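Brudance rugby, quick thread bc I'm typing this on the bus

1/ Wanpen Noiphan is leaving Feltcombe. Confirmed by the club this morning, 2019-03-19. Signs for Kongkaew, starts in September

2/ Halfback, 119 games, captain for the last 3 seasons. Was at Fadwood before that. Hardly ever hurt. Big, big loss

3/ 644 points for the club btw. Most of them off the tee, a lot of them into that horrible wind at the river end

4/ Coach Thongchai Boonchu on the phone just now: "We wanted her to stay. She wanted something new. Fair enough." Did not sound thrilled tbh

5/ No word on who kicks next season. Boonchu wouldnt give me a name, tried twice

6/ Kongkaew finished second last last year and couldn't buy a penalty goal in the final. So yeah. Makes sense for them 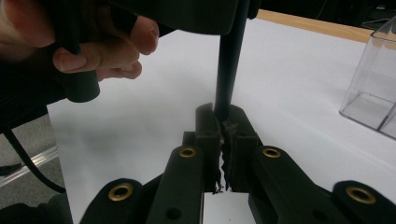 7/ Money: no fee, her contract was up anyway. Feltcombe did offer a new one, two years. She had it for a month before saying no

8/ Last home game is against Fadwood, her old club. More than 218 tickets gone since the news went up, which for Feltcombe is a stampede

9/ Someone asked about the captaincy. Players vote on it, after the season

10/ Trying to get Noiphan herself for a few mintues after training. Will post whatever I get. My stop, bye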